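To: the Linlow list
From: Sneha Maurya
Subject: Re: thick hair, short mornings

On the list, somebody wrote:
> My hair goes down to my waist and takes an age to dry. I wash it at
> night and go to bed with it damp, and by morning it's a bird's nest.
> Is there any trick to this that doesn't mean getting up at 5?
> Also, does anybody still use rollers??

Oh, I have so many thoughts on this one! I had hair to my waist until I was 15 (my mother braided it every single morning before school, and I complained every single morning) and it's back down past my shoulder blades now, so I feel your pain.

First thing, ditch the big fluffy towel. Use an old cotton T-shirt and squeeze, don't rub. I wrap mine up while I make dinner and by the time we've eaten it's halfway there.
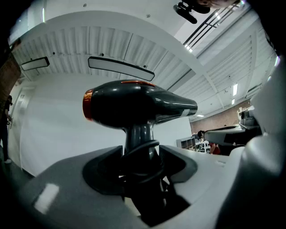
Second, stop washing it so often if you can stand to. I went down to 2 washes a week and the first month was pretty grim, I wore a lot of hats, but my scalp settled down after that and now I wouldn't go back. Sundays and whatever other evening I'm home.

As for sleeping on it damp – a loose braid, tied at the bottom with something soft. Not a tight one or you'll wake up with a headache. My sister swears by a satin pillowcase as well and I bought one from the shop on Telgate, and I do like it, though it slides right off the pillow if you toss around like I do.

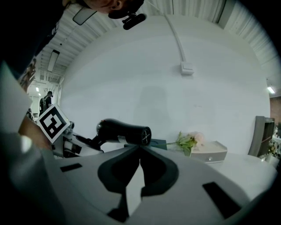 If you do want it fully dry before bed, clip the top half up out of the way and do the underneath first. I did it the other way around for years and the bit at the nape of my neck was always soaking. Medium heat, keep moving, and finish on cool if yours has a cool setting. Put the radio on, it goes faster.

And rollers, yes!! I have my grandmother's set, the bristly kind with the pink pins. Eight of them are still good. They're murder to sleep in but lovely for a Saturday afternoon when you're going out later.

One question back to you all: does anybody know if Mrs. Hrnčiar is still cutting hair at home? She did mine in October and I've lost her number. 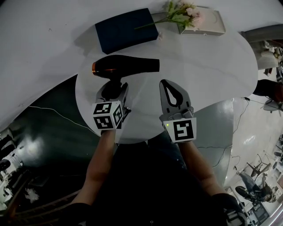
Linlow, 12/6/20

P.S. I started this before lunch and then forgot to send it. If anyone wants that satin pillowcase in the other color, I have a spare, still in its packet. Just write to me off list.

Sneha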